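In Defense of the Slow Goodbye

23/08/2023

My family has never left a party in under forty minutes, and I have come to believe that this is one of the better things about us.

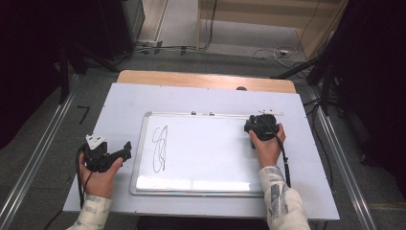 The first goodbye happens in the living room, when someone slaps both knees and says "well." The second is in the kitchen, where you are handed leftovers you have already turned down. The third is in the hall, with coats on and everybody getting too warm, and it is usually the longest of the bunch. Then there is the driveway goodbye, conducted through a car window that has to be rolled down again because somebody remembered one more thing about the dentist. That makes 4 in all, and on holidays I would not be surprised if we slipped in another.

I know the fashion runs the other way. People speak proudly now of slipping out of a gathering without a word to anyone, and I understand the appeal, I really do. You're tired, the sitter is waiting, the host is busy with the ice. Why make a fuss? A coworker of mine back when I was at Vudell used to vanish from every office party so smoothly that we'd still be saving her a chair at the end of the night. She thought of it as good manners. I always felt a little robbed, myself, because I'd been meaning all evening to go over and ask about her garden.

The best talk so often comes after the talk is supposed to be over. Once the coats are on, the pressure is off. There's no need to be interesting anymore, and you can't really start anything big, so out come the small true things people have been carrying around all night. It was in a hallway, with one boot on, that my brother told us he was thinking of going back to school. I learned my aunt was selling the house on Roledside while I was holding a pie plate and hunting for my keys. I doubt either of them would have said a word of it over dinner, with everyone looking.

We lived for several years in Naciri, a town of 4000 people (3000 in the winter, once the lake folks had gone), and there the slow goodbye was practically a public institution. You could not buy stamps without being walked to the door. When I first moved in I found this maddening, and I would stand there with my hand on the doorknob, nodding and nodding, thinking of everything I had to do that afternoon. It took me until my second February to notice that I had nothing all that pressing to do, and that the woman at the counter might not speak to another soul before supper.

There is a fair case against all this, and my husband makes it every Thanksgiving from the driver's seat with the engine running. Children get cranky. Food goes cold in its foil. Some people find parting hard, and drawing it out does them no kindness at all, and I've learned to let those people go with a quick squeeze of the arm. And yes, there's a kind of guest who uses the doorway to begin a story that has chapters. I have been that guest - I'm probably that guest more often than I know.

Still, I'd ask you to try it once. The next time you're leaving somewhere you like, stop in the hall. Put your bag down, even. Ask the question you forgot to ask at the table, and wait for the whole answer. My mother, who lives out past the old Poltik plant at number 123, stands on her front step and waves until our taillights go around the bend, in any weather, and we tap the horn twice so she knows she can go in.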